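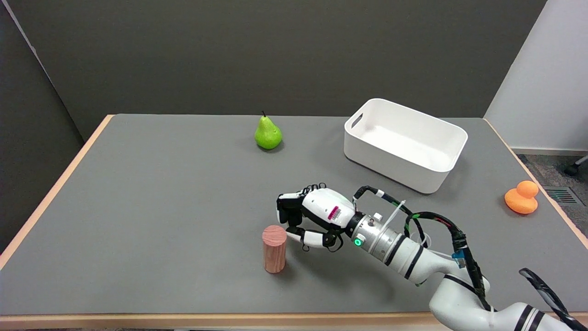
White storage bin, Ronmont small size: six months on

I bought four of these bins in December, when the craft cupboard finally beat me and I couldn't find a glue stick without moving half a shelf. They're the plain white plastic ones from Ronmont, open at the top, with rounded corners and a slot in the end to stick your fingers through. I'd been eyeing off the Lekine baskets for ages (very pretty, very woven, shed bits all over the carpet at my sister's place) and in the end I went for boring. I'm so glad I did!

First up, the handle. My old tubs had a lip you were supposed to grab, which was fine until you had a toddler on the other hip. With a proper cut-out you can hook the bin off a shelf one-handed and it doesn't fold in on itself. The edges of the slot on mine were smooth straight out of the wrapping – no little plastic whiskers to shave off.

The rounded corners are a bigger deal than I expected, too. Square tubs collect crumbs and glitter and that mysterious grey fluff, and you end up poking at it with a cotton bud. These get a wipe with a damp cloth and that's it. I've put mine through the top rack of the dishwasher a couple of times as well, which I suspect you're not meant to do, and they came out the same shape they went in. 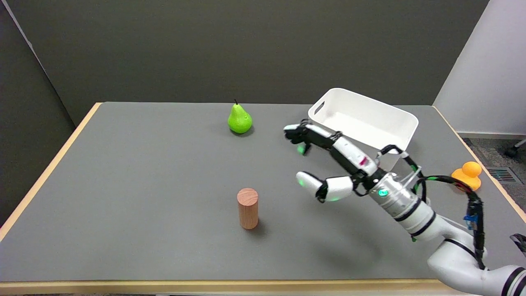
Reviewed by Tiruwork Tamiru
Home and Storage | 29 June 2018

Now, size. It's a toy-and-bits bin, so don't go picturing a doona in there. Play food is what ours get used for most: the green pear, the rest of the fruit, and whatever wooden blocks and cylinders have wandered over from the block set. The rubber duck is meant to live in the bathroom but spends most of its life in with the groceries. All of that fits with room on top, and my daughter can see what's in there without tipping the lot out. She still tips the lot out, mind you.

What don't I love? There's no lid, and Ronmont don't sell one separately. I asked. If you want to stack them full, you're out of luck, and if they're going up high you'll be dusting whatever is inside. White also shows texta. Most of it came off with metho, but one of mine has a faint purple squiggle that I think is there for good.

My neighbour Xolani Hendricks has the Kruger version, which has a clip-on lid and is a bit stiffer in the sides. It's a good tub, but the clips are fiddly and his kids can't manage them, so the lids are all sitting in the garage. For the laundry I'd probably go Kruger. For anything little hands need to get into, I'd stick with these.

I got mine at Citemero, down the back past the garden hoses, and I'm going back for two more for under the bathroom sink.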